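Workshop notebook, Hostley shed
20/09/2019

Timber stack, blackwood and the two doubtful planks of elm.

Opened the north end of the stack this morning, mostly to feel better about it. It has been under the lean-to since before last winter and I had more or less promised the Drallen sideboard would be cut from it by now. The Drallen people have been very polite. The last message had the word "curious" in it twice.

Top course looks lovely, which means nothing, as the top course always looks lovely. Third course down has a bit of blue stain where two stickers had wandered out of line over the bearer. That was me, in July, in the rain, saying I'd come back and straighten them. Stain planes off, the bow in the board above it won't. Put that one aside for drawer parts, which is where all my bowed boards go, and at this rate the sideboard will be nothing but drawers.

Pin meter says 12 per cent on the face of nearly everything. I'd like to believe it. The same meter says 12 per cent on the bench, the broom handle and, on a bad day, the back of my hand. Battery changed, no difference. Checked it against the borrowed Dravuson meter and the two disagree by enough to matter, with the Dravuson reading wetter. Naturally I prefer mine.

So it's the oven method again. Cut a section from well inside the board, away from the end grain, because the ends will tell you anything you want to hear. Knocked off the whiskers with a chisel so they wouldn't fall off halfway and be counted as water. First section weighed 188 g on the kitchen scale. Wrote it on the wood in pencil as well as in here, having learned last time that a section with no number on it is kindling.

Low heat, just over the boil, and leave it. Weigh, put back, weigh again, stop when it stops losing. Then loss over dry weight, NOT over wet weight. I got this the wrong way round for the whole of the Osei table and the Osei table has a gap in the top you could post a letter through. The owner says it adds character. I have not argued.

Things to remember while the section is in:

Don't turn it up to hurry it along. Scorched wood loses weight too and you end up congratulating yourself on a very wet board.

Keep the scale in the same spot. It's only good to 500 g and it sulks if the bench isn't level.

Weigh straight out of the oven, not after a phone call and a cup of tea.

Resealed the board ends while I waited. The old wax had gone to flakes on the sunny side. Moved the stack's tin roof back over by a hand so the afternoon sun misses the ends altogether, then moved it again because the gutter was now dripping on the elm. Elm is still twisting with real conviction. I'd call it firewood except I paid for it.

Rough plan if the number comes out decent: bring the wide boards inside, stand them on edge against the back wall with air both sides, and leave them be for a good while before any milling. Skim a little off both faces, let them sulk, skim again. If the number is bad, restack the lot with new stickers, all dry, all the same thickness, all actually above each other, and write to Drallen using the word "seasoning" as though it were a service.
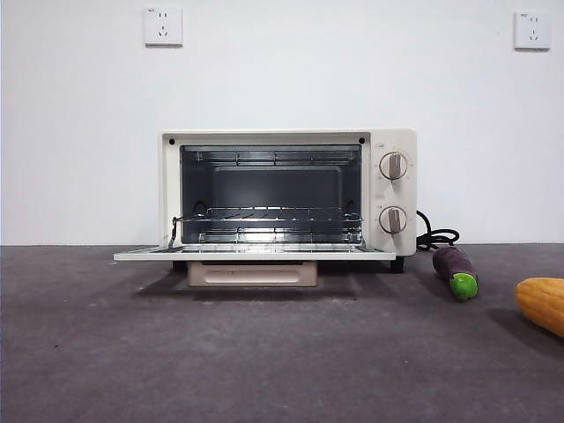
BENCH NOTES: DRYING AND TESTING

Second section to come from the middle of the fourth course, same length as the first. Label it before cutting. Buy baking paper, pencil, end-seal wax. Return the Dravuson meter. Ask whether it has been dropped.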